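From: Brynhildur Frandsen
To: Karstead Hillwalkers list
Subject: Re: Winter route over Juhl, and the "one layer" business

Bent, thanks for writing all this up. I've left most of your message in, as several people told me they deleted it by accident and the archive is being slow again.

Bent Norðdahl wrote:

> Hello all,
>
> Following the talk in November I'd like to propose that we
> drop the old valley start for the winter outing and go over
> the Juhl ridge from the Narnum side instead. It saves an hour
> at least, the views are far better, and with modern gear there
> is no real reason to stick to the low path just because we
> always have.
>
> On clothing: I have been walking in the single-layer system
> all fall and I'm a convert. One garment next to the skin,
> one shell in the pack for emergencies, and you generate your
> own heat by keeping a steady pace. People stop too much. Most
> cold comes from stopping. If we agreed on short standing
> breaks only, we'd all be warmer and we'd be back at the cars
> by 3.
>
> I also think we could do without the full rope and the second
> stove. That's weight nobody uses.
>
> Bent

I've walked with Bent for years and he has gotten me off a hill in bad light more than once, so please read the rest of this knowing that. But I don't buy it.

Start with the hour saved. I went over Juhl from Narnum last February with Tove, and we were slower than by the valley. On the map it's shorter. On the ground you have that long slope of tussocks below the wall, and when there's a foot of snow on top of them you put your leg in to the thigh every few steps and then have to get it out again. We took 2 hours over a piece that takes thirty-five minutes in July. I suspect Bent is remembering July, or else the year the snow was frozen hard enough to walk on, and I don't know how you'd plan for that from down here.

The ridge itself I have no quarrel with. It's lovely. It is also just over 3,000 feet at the top cairn and open to the northwest the whole way, and the first place you can get out of the wind is the sheepfold above Brurkeo, on the far side. If somebody turns an ankle at the cairn, that is a long way to help them along. From the valley path you're never far from the forest road.

As for the single layer, I read the same article, I think. What bothers me is that everyone quoted in it was a runner, or might as well have been. Of course they were warm. We go at the speed of the slowest person, and in most years that has been me, and I can tell you that at my speed one shirt doesn't generate anything. I wear a thin wool top, a thicker wool top and the old pile jacket, and I take things off and put them on all day and hold everyone up doing it. I'm going to keep doing that.

I'd also like to know what "steady pace" means when there are beginners along. Somebody who has never walked in snow before will sweat through a shirt on the first climb whatever you tell them. Then they stand around at the gate while the rest of us come up, and they get chilled, and no amount of advice about short breaks helps because they aren't the ones deciding when we stop.

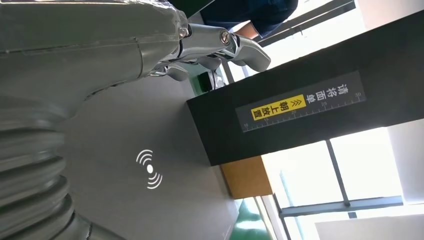 Ilham Mangundap wrote back to me off list, and said I could pass it on, that I was being too hard on the clothing idea and too easy on the route. Ilham's point was that people can carry whatever they like and find out for themselves, but a route commits the whole party, and going by the valley with the option of turning up toward the ridge at the bridge keeps the choice open until we can see the weather. Going in from Narnum, you've made up your mind in the parking lot.

I think that's right, and I wish I'd put it that way. I still think I'm right about the shirts.

Then the rope and the stove. "Weight nobody uses" is a strange way to look at it. We haven't used the rope since the cornice year. I'd be glad never to use it again and I'd like it to be in somebody's pack while I'm not using it. The stove I feel more strongly about. One stove for a party our size means half the people are finished and getting cold by the time the other half get anything hot. If Bent wants shorter breaks, a second stove is how you get them. It weighs next to nothing. I'll carry it myself if it's a question of whose turn it is.

A few smaller things, while I'm at it.

The new microspikes that were being passed around after the talk: has anybody worn them for a full day on mixed ground? Mine balled up with wet snow on the way down to Brurkeo and I was walking on what felt like a pair of snowballs. I took them off and did better without. It may be that they're good on hard ice and nowhere else, and then I would like people to say so before the rest of us spend the money.

The forecast app that got recommended gives you a wind speed for the summit to the nearest mile per hour. I have no idea where that number comes from. There's no weather station up there. I compared it with what we had on the day with Tove and it was wrong by a wide margin, and wrong in the cheerful direction. I'd rather ring the farm at Brurkeo and ask if the gate is banging.

Daylight. Bent has us back at the cars by 3. I'd plan on 4 and bring headlamps, all of us, with batteries that have been tried at home the night before. Please don't rely on your phone for a light. The cold eats the battery and then you have neither a light nor a phone.

The bridge below the forest road has lost a plank on the upstream side. There was around 400 feet of bad ice on the path just past it when Skarphéðinn Fogh went through last week, where the stream has come over. He got by on the left through the birches. If it thaws and freezes again it will be worse, so add some time for it. And yes, I know this is an argument against the valley. I'd still take it over the tussocks.

So what I'd suggest is this: valley start as usual, leave at 8, decide at the bridge. If it's clear and calm and everyone is going well, up we go, and Bent gets his ridge with the wind behind us, which I'd have thought was a better way round to do it in any case. If it isn't, we carry on to the hut and have lunch sitting down.

Bent, if you want to show me the hour, I'm free most mornings and would happily go in from Narnum with you before the outing, snow permitting. Bring a watch. I'll wear all my shirts.

Could people please let me know by the end of the week whether they need a ride from Karstead. I have room for two and the dog is staying home.

Brynhildur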